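Door-Opening Practice for Two-Armed Robots

Door-opening practice is the body of rules and working habits that people follow when they teach or test a robot to use an ordinary hinged door. It covers the approach to the door, the grip on the handle, the swing of the door itself, what the second arm should be doing in the meantime, and the records that are kept afterward. Much of it began as common sense passed from one lab bench to the next, and a good part of it has since been written down in shared guides, of which the Nevar Door Guide is the one most often used by small teams.

Doors may seem like a humble subject for a rulebook, but they ask a great deal of a machine. A robot has to find the handle, take hold of it, turn or press it, and then move its whole body in step with a panel that will only travel along one curved path. A person does all this while thinking about lunch. A robot that gets any part of it wrong can bend a handle, strain its own wrist, or push a door into somebody coming the other way, and so the trade has grown fairly careful.

Background

Early guides for indoor robots spoke mainly of driving: how fast to go, how far to stay from walls, when to stop. Doors were treated as something to be propped open before the robot arrived. As two-armed machines came into wider use in the trade, this was felt to be a bit of a cheat, and several groups began keeping their own door rules. The Nevar guide gathered many of these into one text. Its current edition is dated 22/11/2023, and a short supplement on lever handles was added in December.

The guide splits the work into a simulated stage and a physical stage. Nearly all of its users begin in simulation, where a door can be slammed all afternoon without anyone having to fix the hinges.

The simulated stage

In the simulated stage, the robot works in a computer-made room with at least one door that moves on a proper hinge. The guide asks for walls and floors that vary from one room to the next, some plain and some busy with tile or wallpaper, so that the robot does not come to depend on one kind of background. It also asks for a little furniture. Bare rooms are quick to build, and they are fine for a first check of the controls, but a robot that has only ever worked in bare rooms tends to be caught out by a lamp. 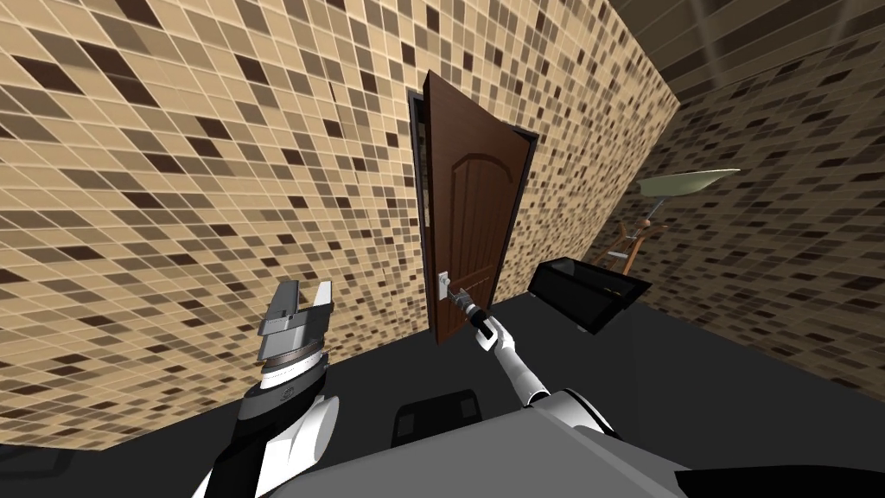 The guide recommends 800 simulated attempts before a robot is moved to a physical door, with no fewer than 100 of them starting from a door that is already partly open. Partly open doors are easy to overlook in planning. The latch is already free, so the handle serves mostly as a place to hold on, and a robot that insists on pressing the lever all the way down before doing anything else will waste time and sometimes shove the door shut again.

Attempts are also to be spread across doors that swing toward the robot and doors that swing away from it. The first sort is generally thought harder — the machine must make room for the panel while keeping hold of it — and teams are encouraged to practice it more.

Grip and force

Lever handles and round knobs are treated separately. For levers, the fingers should close around the bar firmly enough to hold without sliding, and the wrist should be left free to follow the lever as it turns. A stiff wrist is the usual cause of trouble. The limit given for the pull on a lever is 40 newtons, measured at the hand, and the robot should let go and report a fault if that limit is passed. Users sometimes grumble that heavy fire doors need more than this, and the guide allows a higher setting where the door's own papers call for it, provided the change is written into the log.

Pulling is to be done with the base and the arm together where the robot is able to do so. An arm that does all of the work soon reaches the end of its travel, and the last part of the swing becomes jerky.

The second arm

The arm that is not on the handle is called the free arm, and it has a section of its own, which newcomers are often surprised to find. The main rule is that the free arm should be parked where it cannot meet the door at any point in its swing. Its gripper may be open or closed but should be empty, unless carrying something is part of the task being tested. It should also be kept out of the path of the working arm, and it should not be used to steady the robot against a wall.

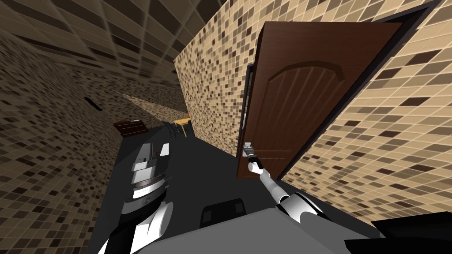

A simulated door task, with the right gripper on the lever handle and the left gripper open over the floor.

Some teams let the free arm help by catching the edge of the door once it has begun to move. The method works nicely in skilled hands and is permitted under the guide as a separate task with its own scores, so that the results are not mixed in with those of one-handed opening.

The physical stage

Physical trials begin at reduced speed, set at 20 percent of the robot's normal arm speed, and stay there until the team has a run of clean openings it is happy with. One person holds the stop button and does nothing else. The far side of the door is kept clear, with a sign or a barrier, and a second person should be posted there if the door has no window.

Handles are checked for looseness at the start and the end of each day. A handle that has worked loose gives a pleasant, easy turn, and scores gathered on it are apt to flatter the robot.

Record keeping

Each attempt is logged with the type of door, the direction of swing, the starting position, the arm used, and the way the attempt ended. Failed attempts are kept in full. Simulated and physical results are stored under separate headings and are never averaged together. The Mirani log sheet and the Drakine template are both accepted, and they differ mainly in how they name the stages of the swing.

See also

Lever handle testing
Free arm parking
Ziva room set
Simulated interiors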